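August, workshop notebook, 7:40 a.m.

Travel altar kit, second build. The folding cross finally locks upright on the new hinge! Opened and shut it 100 times, no wobble at all. Comfort wants one for the Harnbridge pilgrimage, so I'm cutting five more bases today.

Karthik's hymn card box still sticks at the lid. Sand the left side, then wax. So happy with how small it all packs! For the cloth bag I'm after white and pale blue, close to the crumpled package on the middle shelf of the curved gray unit. Ask Sabina about thread. 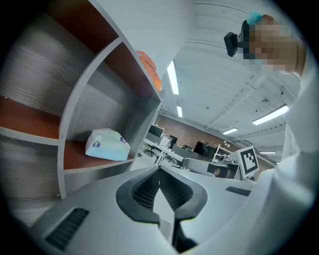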